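件名：Litby 手持ちグリッパー組立キット　右の指のパッドが少しずつずれる、閉じたときに左右が合わない
状態：対応中　／　作成：2022年12月30日　／　場所：Prerkham 共同工作室、奥の作業台

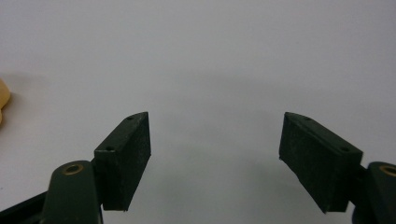 1. はじめに

お世話になっております。Litby の手持ちグリッパーを組み立てた者です。日本語は私の母語ではありませんので、部品の名前が正しくないところがあるかもしれません。わかりにくいところは質問してください。できるだけ、やったことを順番に書きます。

困っていることは二つあります。一つ目は、何度も開閉すると右の指のパッドが少しずつ下のほうへ動くことです。二つ目は、閉じたときに左右のパッドの面がぴったり合わず、先のほうだけが先に当たることです。私は最初、この二つは同じ原因だと考えました。今は別の原因かもしれないと思っています。

急いでいません。部品を交換する前に、調べる順番を教えていただきたいです。

2. 使っているもの

本体：Litby の手持ちグリッパー組立キット。手でレバーを握ると指が閉じる型です。モーターは付けていません。
アーム：濃い緑色のもの。キットに入っていた部品をそのまま使いました。
関節：アームの上の端に、真鍮色のブッシュが入っています。
パッド：黒いもの。キットの標準品は使わないで、Prunska のシートから自分で切り出したものを使っています。
パッドの固定：パッドの細い面にある二つの穴から、ねじで留めています。
ねじ：Cheung の部品店で買った M2 の小ねじ。キットのねじは一本落として見つかりませんでしたので、四本とも同じものに替えました。
最大の開き：先端の間で 55 mm。

記録の中の「右」「左」は、グリッパーを手に持って、持っている人から見た右と左です。「先」はパッドの先端のほう、「元」はアームに付いているほうです。前に別の問い合わせをしたとき、この言い方が混ざって返事の方に迷惑をかけましたので、初めに決めておきます。

3. 症状をもう少し詳しく

症状A：パッドのずれ
組み立ててすぐは、何も問題がありませんでした。軽いものをつかむ練習をして、開閉を繰り返したあとで、右のパッドの先の位置が左より低くなりました。指で押して戻すと、元の位置に戻ります。また開閉すると、また下がります。左のパッドでは同じことは起こりません。

症状B：先だけが当たる
ゆっくり閉じると、パッドの先のほうが最初に触れて、元のほうにすき間が残ります。そこから強く握ると、パッドが少しつぶれて、すき間は狭くなります。しかし、薄いもの（厚紙の札など）を元のほうではさむと、すべって抜けます。

音について
閉じ終わりのところで、小さい「こつ」という音がときどき出ます。毎回ではありません。音が出るときと出ないときの違いは、まだわかりません。

4. 作業の記録

4-1　ねじの確認
最初に四本のねじを見ました。右のパッドの元のほうのねじだけが、手で少し回りました。ほかの三本は動きませんでした。全部をいったんゆるめて、パッドの位置を合わせて、もう一度締めました。
結果：直後はよかったです。少し使うと、右だけがまた下がりました。ねじは、今度は手では回りませんでした。ですから、ねじがゆるんでいなくてもパッドは動く、ということになります。

4-2　穴の大きさの確認
右のパッドを外して、穴を見ました。私が自分で開けた穴です。左の穴は丸いままでしたが、右の元のほうの穴は、長いほうへ少し伸びているように見えました。柔らかい材料の穴は測るのが難しくて、ノギスを当てると形が変わります。同じねじを手で入れて、抵抗を比べることにしました。左は最後まで抵抗があります。右の元のほうは、ほとんど抵抗なく入りました。
結果：右の穴が広がっていると考えます。初めから大きく開けてしまったのか、使っているうちに広がったのか、これはわかりません。切り出したときの記録を付けていませんでした。反省しています。

4-3　切り口について
右のパッドの下の縁は、切り口が少しぎざぎざしています。パッドの形を作るとき、左は新しい刃で切って、右は同じ刃を続けて使いました。切っている途中で材料が刃に引っぱられる感じがありました。そのとき刃を折って新しくすればよかったのですが、最後まで切ってしまいました。
この縁が取り付けの金具に正しく当たっていないために、パッドがすわる位置が決まらない、という可能性を考えました。縁を紙やすりで平らにしようとしましたが、材料が粉のようになって取れるだけで、きれいになりませんでした。少しやって、やめました。
結果：変化はありません。これ以上削ると短くなりますので、触らないことにしました。

4-4　左右のパッドを入れ替える
右のパッドを左のアームに、左のパッドを右のアームに付けました。形は左右対称に作りましたので、裏返さずに付けられます。
結果：ずれは、今度は左の指で起こりました。つまり、ずれはパッドについて動きます。アームについては動きません。これで症状Aの原因はパッドのほうにあると、だいたい言えると思います。
しかし症状Bは変わりませんでした。入れ替えても、やはり先のほうが先に当たります。二つの症状は別の原因かもしれない、と考えたのはこのときです。
確認のあと、パッドは元の側に戻しました。

4-5　ブッシュの遊びの確認
アームを手で持って、横にゆっくり動かしました。左の関節も右の関節も、少し遊びがあります。右のほうが大きいと感じますが、感じだけで、数字はありません。ダイヤルゲージが工作室にあるのですが、台に固定する方法がまだありません。
ブッシュの表面に目立つ傷はありませんでした。油は差していません。説明書に「油を使わないこと」と書いてあるのを読みました。
結果：はっきりしません。

4-6　リンクの棒の確認
黒っぽい平らなリンクの棒を外して、左右を重ねて比べました。穴の位置は同じに見えました。定規の上に立てて、曲がりも見ました。私の目では、まっすぐです。
付け直すとき、間に入る薄い座金の順番を一度まちがえました。レバーが重くなりましたので、すぐに気がついて、説明書の図のとおりに直しました。初めの組立のときも同じまちがいをした可能性はありますか、と自分に聞きましたが、そのときはレバーは軽かったと覚えています。
結果：棒は正常だと思います。

4-7　繰り返しの試験
条件をそろえるために、何もはさまないで、同じ速さで 200 回開閉しました。手が疲れますので、途中で休みました。始める前に、パッドとアームの境目に細いマスキングテープを貼って、鉛筆で線を引きました。
結果：左の線は合ったままでした。右の線はずれました。線の太さより少し大きいくらいのずれです。パッドの先の高さを横から見ると、差はわずかで、知らない人は気がつかないと思います。でも、はさむものが薄いときには影響が出ます。

4-8　元のほうのねじに座金を足す
工作室の引き出しにあった、外径の大きい座金をねじの頭の下に入れました。材料を広い面で押さえれば動きにくいと考えました。
結果：ずれは小さくなりましたが、なくなりませんでした。また、ねじの頭が高くなって、大きく開いたときに緑のアームの近くを通ります。当たってはいません。それでも心配ですので、試験のあとで座金は外しました。今は初めの状態に戻っています。

5. 問い合わせへの返事（サポート側からの一回目の返信を写します）

「詳しい記録をありがとうございます。パッドを入れ替えて確認された点がとても参考になりました。症状Aについては、お考えのとおりパッドの穴が主な原因と思われます。標準のパッドには、穴の中に薄い筒（カラー）が入っており、ねじの力を筒で受ける構造になっています。お客様の自作パッドには、この筒が入っていないのではないでしょうか。
症状Bについては、次の点をお知らせください。
・アームの根元にある角度調整の刻みは、左右とも同じ位置になっていますか。
・パッドの厚さは標準品と同じですか。
・標準のパッドがお手元に残っていれば、付け替えたときにも先から当たるかどうか。」

6. 返信への回答

ご返事をありがとうございます。順番にお答えします。

筒について
入っていません。筒の存在を知りませんでした。標準のパッドを箱から出して見ましたら、確かに穴の中に薄い金属の筒があります。私はこれを穴の飾りの縁だと思っていました。説明書の部品表にも名前がありましたが、パッドと一緒に書いてありましたので、読み落としました。申し訳ありません。

角度調整の刻みについて
左右とも同じ位置だと思っていましたが、外して見ると、右が一つ外側の刻みに入っていました。刻みが小さくて、付いたままの状態では私には読めませんでした。明かりを横から当てると影ができて、読みやすくなります。ほかの方の役に立つかもしれませんので、書いておきます。

厚さについて
標準のパッドより、私のパッドのほうが厚いです。Prunska のシートは厚さの種類が少なくて、近いほうを選びました。柔らかいから問題ないと考えていました。

標準のパッドを付けた場合
付けました。刻みを直す前と直した後の両方で試しました。
直す前：先から当たります。ただし、すき間は自作のパッドのときより小さいです。
直した後：面が全体に当たります。厚紙の札を元のほうではさんでも、抜けません。「こつ」という音も、まだ一度も聞いていません。

7. 自作のパッドを続けて使うための作業

標準のパッドで正しく動くことはわかりましたが、私はできれば自作のパッドを使いたいです。理由は、表面の感触です。標準品は表面がつるつるしていて、私がつかみたい軽い樹脂の小物がすべります。Prunska の材料のほうがよく止まります。

7-1　筒を作る
Cheung の部品店で細い真鍮のパイプを買って、切りました。パイプの切り口にバリが出ますので、丸いやすりで内側を、平らなやすりで外側を取りました。一本目は短く切りすぎました。筒がパッドの厚さよりとても短いと、結局ねじが材料をつぶしますので、使えません。二本目からは、少し長く切ってから削って合わせました。

7-2　新しいパッドを切る
右のパッドは新しく作ることにしました。今回は片側を切るたびに刃を折りました。型紙は標準のパッドから写しました。穴は、前は錐で開けましたが、今回は革用のポンチを使いました。切り口がきれいで、材料が引っぱられません。下に硬い木を置いて、一度で打つのがよいと思います。二度打つと位置がずれます。

7-3　重さ
新しいパッドと筒とねじを一緒に量ると、片側で 31 g でした。標準品の重さは量っていません。重くなると指の戻りが遅くなるかと心配しましたが、手で感じる違いはありません。

7-4　仮に付けた結果
右だけを新しいパッドにして、左は古いままで付けました。開閉してみましたが、右の線は動きません。ただし 4-7 と同じ回数はまだやっていません。左も作り直してから、両方一緒に試験するつもりです。

8. まだわからないこと

a. 厚いパッドを使うとき、刻みは標準の位置のままでよいですか。それとも、左右とも一つ外側にするほうがよいですか。今は標準の位置で、閉じ終わりが少し早く来ます。レバーがいっぱいまで握れません。リンクに無理な力がかかっていないか、心配です。

b. 右のブッシュの遊びは、このままでよいですか。症状は直りましたが、4-5 で感じた左右の差はまだあります。交換用のブッシュは一個ずつ買えますか。アームと組になった形だけですか。

c. 説明書のねじの締め付けの図に「軽く」と書いてあります。筒がある場合、底に当たるまで締めてから、もう少し締めるという意味ですか。当たったところで止めるという意味ですか。「軽く」という言葉は、私には力の大きさがわかりません。

d. ねじの緩み止めを塗ってもよいでしょうか。工作室に青いものがあります。黒いパッドの材料を溶かすことがないか、端切れで試していますが、まだ変化はありません。

9. 工作室のほかの利用者へのメモ

このグリッパーは奥の作業台の棚に置いてあります。触ってもかまいませんが、右のアームの根元の刻みを動かさないでください。マスキングテープと鉛筆の線は試験の印ですので、はがさないでください。
ポンチは借りた場所に返しました。真鍮のパイプの残りは、透明の袋に入れて同じ棚にあります。必要な方は使ってください。

10. 次にやること

左のパッドを作り直す。
左右に筒を入れて、線を引き直して、4-7 と同じ条件でもう一度開閉する。
ダイヤルゲージを固定する台を木で作って、ブッシュの遊びを左右で測る。
測った結果をこの票に書き足します。それまで、状態は「対応中」のままにしておいてください。

どうぞよろしくお願いいたします。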